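Sandetti notebook, Ustdale bench
Wednesday, February 1, 2023
Entry by Higinio Escobedo

Subject: reach targets near the hand, head camera only. Rerun of the September set with the new masking step.

Where things stood

The September result was that the reach planner did well on objects in the back half of the table and poorly on anything close to the right hand. At the time I put this down to calibration. The Wieser calibration was redone twice since then and the residual went down, but the near-hand error did not follow it. So calibration is part of the error and not the main part.

Current guess: the object segmenter takes in pieces of the hand. When the fingers are within a short distance of a target, the mask for the target grows along the finger and the centroid moves toward the palm. The planner then reaches short. This would explain why the error has a preferred direction (toward the wrist) in the September logs. Random calibration error should not have one.

Worst class in September was the rope, second worst was the paper cup. The balls were fine unless two of them touched.

Change under test

Kellier branch, masking step placed before segmentation:

- Project both arm models into the head camera using joint readings at the time stamp of the image.
- Dilate the projected outline by a fixed margin.
- Remove those pixels before the segmenter runs. Do not fill them in.
- Run the segmenter, compute centroids, pass to planner as before.

The segmenter weights are the same as in September. I did not touch the planner. If the numbers move, the mask moved them, or the time stamps did (see below).

The dilation margin was set by hand on a few stored images and then left alone for the whole run. It is on the generous side. A tight margin left a fringe of finger pixels that the segmenter was happy to join to the rope.

Time stamps

Lost most of the morning to this. Joint readings and images come from separate clocks, and the projected arm was trailing the real one during fast moves. With the arm still, the outline sat where it should. With the arm moving, it lagged by enough to leave half the hand unmasked.

Measured the lag by waving the right hand over the bare cloth and shifting the joint stream until the overlap with a hand-drawn outline was best. Best shift was 540 ms, which is far too long to be transport delay. Traced it to a smoothing filter on the joint topic that somebody (me, in September) left on for plotting. Filter removed. After that the shift was small enough that I stopped correcting for it.

Note that the September set was recorded with the filter on. Any reanalysis of those logs with the mask has to use the raw joint stream. The raw stream is in the logs under the other topic name, so nothing is lost.

Procedure

Same object set as before: foam balls, paper cup, water bottle, rope, small orange object. Bottle lies on its side. Rope is coiled and dropped, not arranged. Layout is changed by hand between trials and the start pose of the hands is drawn from the stored list.

A trial runs as follows. Right hand starts at its listed pose on or just above the cloth. Target is named. One image is taken before motion. Planner gets one centroid and makes one reach with no correction on the way. Trial ends when the fingertips stop. Offset is measured from fingertip centre to object centre along the table plane. No grasp is attempted. I kept grasping out of it so that finger closing does not cover up a poor reach.

For the rope there is no useful object centre, so the reference is the centre of the hand-drawn mask, as in September. This is generous to the method where the coil is loose and a strand runs off to one side. A long loose end pulls the reference away from the bundle in the same direction it pulls the estimate. I considered cutting the ends out of the drawn masks and decided against it for this run, to keep the two sets comparable.

Masks for reference were drawn before the reach results were opened.

Result

Ran 174 trials. Threw out 41 of them on the rule written down beforehand: target less than half visible in the start image after the arm was masked. The rule is strict and the discard count is higher than I would like. Most of the discards are rope trials with the hand resting on or beside the coil, which are the very cases the mask was meant to help. So the kept set leans toward the easier near-hand layouts. Say this in the write-up.

On the kept trials:

- Near-hand bias toward the wrist is gone for the rigid objects. What remains has no direction I can see in the plot.
- Rope bias is reduced and still there. It now points along the longest loose strand, whichever way that goes.
- Far objects unchanged, as expected. The mask does not reach them.
- Paper cup improved most. In September the segmenter liked to join the cup to the light parts of the hand shell.
- Touching balls still merge now and then. Unrelated to the arm. Same failure in both sets.

Repeatability check: same layout, same target, hand sent back to start and reached again. Spread stayed within 2 mm. The arm is not the limit at this stage.

I reran the segmenter on the kept start images with the mask turned off, as a control. The wrist-ward bias came back on the near-hand trials in the same places. That is the cleanest piece of evidence in this entry. It uses the same images, the same calibration and the same clocks, with one switch changed. The reaches themselves were not repeated for the control, only the centroids, so it says nothing about the planner.

Things that could still be wrong

The margin. I picked it by eye and tested one value. A wider margin throws out more trials under the half-visible rule, a narrower one leaves fringe. The discard count and the result are tied together through this one number, and I have no curve for it.

Cables. The arm model has no cables in it. The loop at the right wrist is dark and thin and is not masked. I looked for cases where it was picked up as part of the rope and found a few in the discards and none in the kept set. It is worth watching, as the rope has dark strands of its own and the segmenter has no way to tell one from the other by colour.

Background. Cloth and screen were the same for every trial. The woven screen gives the segmenter small false regions with some thresholds. They fall behind the table plane and are dropped by the height test, but if anyone moves the camera they should check that again.

Cross-hand effects. The left hand was parked open at the left side for all trials. It is masked by the same code but never came near a target, so its half of the mask is untested.

Layouts kept for the margin sweep

The sweep needs stored start images that cover near and far targets in a single view, so that one image serves several targets at once. Criteria: rope in front and close to the right fingers, balls past the fingertips, cup and bottle farther back on the right, orange object well clear to the left as a far control. Blue and yellow balls close together is wanted here, to keep the merge failure in the count. Reference layout for the sweep:
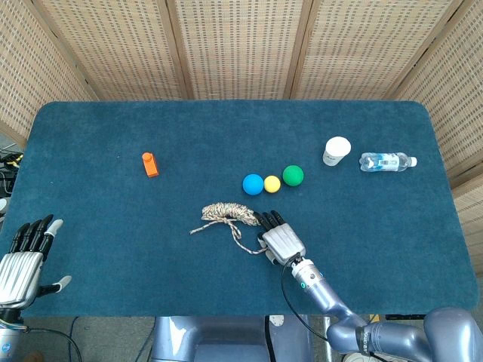

Next

Sweep the dilation margin offline on the stored start images. Centroid error and discard count on the same plot, rope separate from the rest.

Redraw the rope masks with loose ends removed, as a second reference. Keep the old ones.

Add the wrist cable to the arm model as a fat tube, or mask a fixed region behind the wrist. Try the fixed region first.

Reprocess the September logs from the raw joint stream. Put a check in the recorder that refuses to start with the plotting filter on.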